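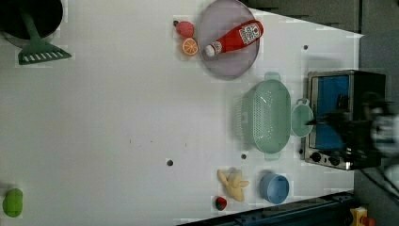

Savvas Manolakis wrote in to ask whether the play kitchen set is any good for a kid who only ever wants to make breakfast, and whether the fruit can go in the bowl without rolling right back out. Yes to both, Savvas! My youngest has been on a fruit-and-ketchup breakfast kick since November, and the bowl does its job.

So, the Gramen play kitchen set. I sell it because I got tired of sets that were all food and no dishes (what are you supposed to cook in?). You get proper kitchen stuff with this one: a green slotted spatula, a mint-green colander with two handles and a little cup in the same color, a light blue bowl, and a see-through lavender plate big enough to hold the ketchup bottle lying down. Then there's the food. I'm fond of the halved orange, and the strawberry is small enough to get lost under my couch about once a day, so do check there first.

The toaster oven is the piece kids fight over - silver and black, with a glass door and two knobs. It comes in its own box, so you can hold it back for a birthday if you're sneaky like me.

Ages: 3 and up
Price: $20 for the food and dishes, $18 for the toaster oven
Ships in: 6 days

I wash the plate and bowl by hand with dish soap and let them dry on a towel. If you lose a piece, write to me before you buy a whole new set - I keep a drawer of spare fruit, though I'm low on bananas right now.

1,511 shares | 6 comments
Print this page | E-mail to a friend
Contact | © Utton Toys | Back to top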